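Call for participants: lidded paper cup handling study, November round

Netmont is looking for adults who buy hot drinks in paper cups at least twice a week to take part in a handling study. The study compares lids, cup walls and printed sleeves made or supplied by Gisow and Tierney. Sessions take place at our Vomport site. No hot liquid is used at any stage. Cups are filled with water at room temperature, or with a measured weight of dry filler where the test calls for it.

We need 44 participants. Places are given in the order in which complete forms arrive, subject to the balance of hand sizes described below.

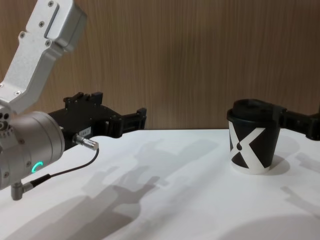 Abbas Ranjbar
Study lead, Cups and Closures, Netmont

Background

Most complaints about takeaway cups fall under three headings: the lid lifts when the cup is picked up by its upper part, the wall gives way under the fingers, or the drinker cannot tell by touch where the opening is. The last of these is reported most often with black lids on dark cups, where the raised part of the lid is hard to pick out in poor light. Our complaints log for the previous round holds 3,226 entries. Of these, 317 mention the lid and the grip together, and it is this group that the present study is meant to explain.

Printed pattern is also a factor. A bold black-and-white design gives the eye a fixed point and may affect where people put their fingers. In an earlier trial, plain cups were gripped lower than patterned ones, but the sample was small and the cups came from two different paper weights. The November round uses one paper weight for all cups, and the printed and plain versions come off the same forming line.

What participants will do

Each session lasts 100 minutes, including a break. You will sit at a table and work through a series of short tasks:

Pick up a lidded cup and set it down on a marked spot.
Pass a cup from one hand to the other.
Fit a lid to an open cup, then remove it.
Turn a cup until the drinking opening faces you, first by sight and then with a screen in the way.
Pick up a cup by its top portion only, by the middle, and by the base.

After each block you will fill in a short form on how secure the cup felt. The scale runs from one to seven. There are no right answers and you will not be timed, except in the lid-fitting block, where the time is recorded but not shown to you.

Cups are changed after every block. A paper wall softens with repeated handling, and a cup that has been squeezed near the rim does not seat its lid in the same way afterwards. Please do not swap cups between positions on the table or press a lid down again once the block has started. If a lid comes off, leave it where it lands and tell the session lead.

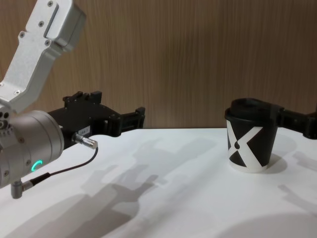
The grip at the top of the cup is the one we expect to give the widest spread of results. The rim and the fitted lid stiffen the wall at that height, so the cup resists squeezing better than it does halfway down, but the fingers are then close to the joint between lid and rim. On a tapered cup there is a second effect. The wall narrows towards the base, and a hand that starts high and slips will keep slipping until it closes further. Participants often correct for this without noticing, and for that reason we ask for the form to be completed straight after the block and not at the end of the session.

Who can take part

You should be 18 or over and able to sit at a table for the length of the session. Left-handed people are especially welcome, as they were under-represented last time. We also want a fair spread of hand sizes. You will be asked to give the length of your hand from the wrist crease to the tip of the middle finger, in millimetres, measured with the palm flat.

People with reduced grip strength or limited feeling in the fingers may apply. Please say so on the form so that we can allow more time between blocks. You should not apply if you have a cut, burn or dressing on either hand in the week of your session, or if you are employed by a company that makes or sells paper cups or lids.

Clothing and personal items

Sleeves must roll or push back clear of the wrist. Rings and watches are to be removed before the first block; a lockable tray is provided. Do not use hand cream on the day, as it changes the friction against the printed surface and the results cannot be used.

Payment and travel

Participants receive a single payment at the end of the session. Travel by public transport is repaid on production of a ticket or receipt. Parking at Vomport is limited and has to be booked when your place is confirmed. If you withdraw part of the way through, travel is still repaid and the payment is made for the blocks completed.

Records

Your forms are stored under a number and kept apart from your name and contact details. Contact details are deleted when the round closes. Results are reported for the group as a whole, and Gisow and Tierney receive the group figures only.

How to apply

Ask for the participant form at the Vomport front desk, or request one by post from Netmont, marked "Cups and Closures". Give your age, your stronger hand, your hand length and the times of day you can attend. Morning sessions start at 9.30 am and afternoon sessions at 2 pm. Incomplete forms are returned once for correction. A reserve list will be kept, and people on it may be called at short notice.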